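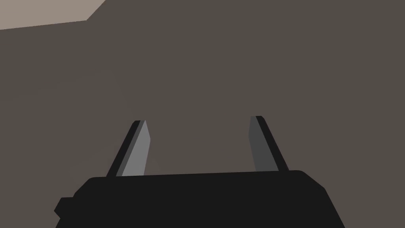 Zwei Wochen Greifervergleich liegen hinter mir und ich hab immer noch keinen klaren Sieger. Eigentlich wollte ich ja nur schnell klären, ob ich für mein Sortierprojekt beim Parallelgreifer von Nilora bleibe oder auf den adaptiven von Skurnura umsteige. Schnell, haha.

Angefangen habe ich in der Simulation. Das hatte ich früher immer übersprungen, weil mir das Modellbauen zu öde war, aber Sawsan Karam hat mir auf dem letzten Stammtisch so lange ins Gewissen geredet, bis ich es versprochen habe. Also alles aus groben Klötzen zusammengesetzt, ohne Texturen, Hauptsache die Kollisionskörper stimmen halbwegs. Die Kamera sitzt hinter dem Greifer und schaut an den Fingern entlang nach vorn. Mit offenen Backen bleibt in der Mitte richtig viel freie Sicht, und darauf kam es mir an: Ich will das Teil ja noch sehen, kurz bevor ich zupacke! Unten frisst der schwarze Korpus natürlich einen ordentlichen Streifen vom Bild weg. Den schneide ich vor der Auswertung einfach ab.

Was mich überrascht hat, war das Licht. Bei mir kommt es schräg von links oben, und dadurch ist die Innenseite vom linken Finger schön hellgrau, während die rechte fast im Dunkeln verschwindet. Meine Kantenerkennung fand links alles und rechts ungefähr nichts. Ich hab einen halben Abend an den Schwellwerten gedreht, bis ich auf die Idee kam, eine zweite Lichtquelle reinzusetzen (ja, ich weiß). Danach lief es.

Dann der eigentliche Vergleich. Ich habe pro Greifer 200 Griffe simuliert, immer mit denselben Teilen: Würfel, Rohrstücke und diese fiesen flachen Deckel. Bei den Würfeln gab es keinen Unterschied, den ich ernst nehmen würde. Bei den Rohrstücken lag der Skurnura vorn, er legt sich einfach besser an. Und die Deckel gingen an den Nilora, der mit seinen schmalen Fingerspitzen viel besser unter die Kante kommt. 17 Deckel hat der Skurnura einfach weggeschoben, quer über den ganzen Tisch – beim Zuschauen ganz lustig, beim Auswerten weniger.

Am Controller habe ich dann auch noch rumgebastelt. Bisher lief bei mir alles über das Board von Awad, das ist gutmütig und gut dokumentiert, regelt die Greifkraft aber nur in groben Stufen. Das von Zivex kann das viel feiner, dafür hat mich die Einrichtung zwei Abende und einige Nerven gekostet. Die Parameternamen sind abenteuerlich, und wenn man den Endanschlag vergisst, fährt der Greifer beim Start fröhlich gegen sich selbst. In der Simulation egal, in echt möchte ich das nicht hören.

Preislich ist es übrigens auch nicht ohne. Der Skurnura kostet mit Flansch und Kabel um die 2000 Euro, und dafür müsste er mir bei den Deckeln schon deutlich weiter entgegenkommen. Gedruckte Fingeraufsätze wären noch eine Möglichkeit. Ich hab schon einen Entwurf mit einer angeschrägten Spitze, der ist aber noch zu dick und stößt beim Schließen an.

Im September will ich das Ganze am echten Arm wiederholen, erstmal mit dem Nilora und dem Zivex-Board. Falls jemand von euch bei dem Board weiß, wie man die Kraftrampe dauerhaft speichert, ohne sie nach jedem Neustart neu zu laden: bitte ab in die Kommentare damit!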